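サンドイッチを組み立てるロボット「ドストサイド」を使ってみた 軽食を任せられる日は来たのか

投稿日:02/05/2020
カテゴリー:家事と自動化

わが家の朝は、パンに何かを挟むところから始まります。子どもが二人とも弁当派で、夫は夫で駅のホームで食べられるものがいいと言うので、気がつけば毎朝レタスをちぎり、トマトをのせ、ハムを重ねているわけです。嫌いな作業ではないのですが、眠い目で同じことを繰り返していると、やっぱり「これ、機械がやってくれないかしら」と思ってしまうんですよね。

そんな話を以前この欄に書いたところ、読者のセレン・グロノウさんからお便りをいただきました。お勤め先のカラードという会社で、具材を並べるホルダー一式「ドストサイド」を扱っているので、よかったら触りに来ませんか、と。もう、二つ返事で出かけてきました!

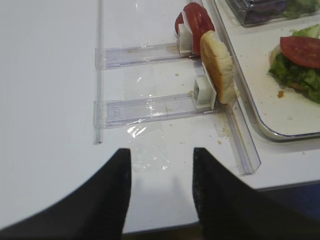
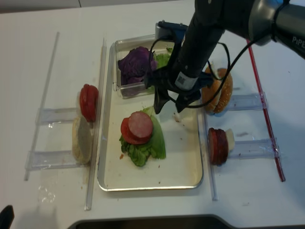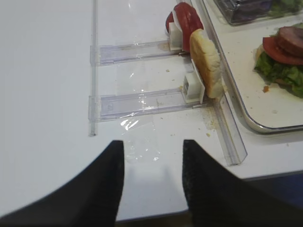
透明なホルダーに立てた具材と、トレーの上で組み立て途中のサンド。

さて、ドストサイドというのはロボットアームそのものの名前ではなくて、具材を立てておく透明なホルダーと、それを押さえるプッシャー、それからトレーまでを含めたセットの名前です。アームは別に用意します。最初はそこがわからなくて、「えっ、腕は付いてこないんですか」と間の抜けた質問をしてしまいました。グロノウさんは笑いながら、腕より置き場所のほうが大事なんですよ、と教えてくださいました。

これが、触ってみるとよくわかるのです。トマトの輪切りというのは、まな板に寝かせておくと人間でも一枚だけつまむのに苦労しますよね。ぺたっとくっついて、二枚ついてきたり、種のところが抜けてしまったり。ところが立てて並べてあると、上からすっと指を入れられます。二本指のグリッパーにとって、この違いはとても大きいようでした。パンもきちんと立っています。レールがまっすぐ通った眺めは、文房具売り場の仕切り棚のようで、整理整頓好きの私はそれだけで少しうれしくなってしまいました。

肝心の腕前ですが、朝から見せてもらったなかで、トマトをのせる動作がいちばん安定していました。つかむ、持ち上げる、寝かせるようにして置く。ひとつずつの動きが丁寧で、見ているこちらまで息を止めてしまいます。ハムは少し中心からずれることがありました。とはいえ私だって毎朝ずれていますし、食べてしまえば同じ味です(夫の証言あり)。

苦手なのは、やはり葉物です。レタスは一枚ごとに大きさも縮れ方も違いますし、持ち上げたときのしなり方も違います。この日は何度かつかみ損ねて、グロノウさんがそっと位置を直す場面もありました。紫キャベツも似たようなもので、硬い分だけ少し楽そうでしたけれど、どちらを先にのせるかで仕上がりがずいぶん変わります。

速さについては、正直に書いておきますね。私が見た回では、ひとつ仕上げるのに15分かかりました。手で作れば、おしゃべりしながらでもあっという間です。朝の台所でこれを待つのは、うーん、ちょっと無理でしょう。けれど、お店の裏で開店前に少しずつ作りためておくような使い方なら、話は違ってくるかもしれません。疲れたと言わないのは偉いところです。

もうひとつ気になったのがお手入れです。パンくずはどうしても落ちますし、トマトの汁も垂れます。透明なレールは中の様子が見えて便利な反面、曇りや指の跡も目立ちます。レールを外して洗い、拭いて、また組み直すのに、私の手では90分かかってしまいました。慣れた方ならもっと早いのでしょうけれど、家事を減らすための道具で洗い物が増えるのは、主婦としては見過ごせません。次の版では、ぜひパチンと外れる仕組みにしていただきたいです。

お値段は、基本セットが2,000ポンド、ホルダーを追加した拡張セットが2,979ポンドとのこと。アームの代金は含まれません。家庭用と考えるとため息が出ますが、調理の研究をしている学校や、小さな食品工場で試してみたいという方には、自分で一からアクリルを切って治具を作る手間を思えば、考えてみてもいい金額だと思います。以前この欄で取り上げたポラードの洗濯物たたみ機は、タオル以外はお手上げでしたから、それに比べるとずっと見どころがありました。

気に入ったところ
・具材を立てて並べる発想がよく、人の手でも取りやすい
・ホルダーが透明で、残りの具材がひと目でわかる
・トマトの扱いが思いのほか丁寧

もう少しがんばってほしいところ
・葉物のつかみ損ね
・洗って組み直すのに時間がかかる
・説明書の字が小さい(老眼にはこたえます)

総合評価は、五つ星のうち三つにしました。台所を任せるにはまだ早い、でも隣でトマトをのせてくれる相棒としてなら、けっこう頼もしい。そんな印象です。実を言うと、帰ってからホルダーだけでも欲しくなって、夫に空き箱で似たようなものを作ってもらおうとしたのですが、トマトの汁で一晩でふやけてしまいました。

10月にはソーサという新しいグリッパーが出る予定だそうで、こちらは指先がやわらかく、レタス向きに考えられているとのこと。グロノウさんがまた呼んでくださるそうなので、今度は上の子も連れて行くつもりです。皆さんも「この具材を試してほしい」というものがありましたら、コメント欄で教えてくださいね。きゅうりと卵サラダは、もうリストに入れてあります。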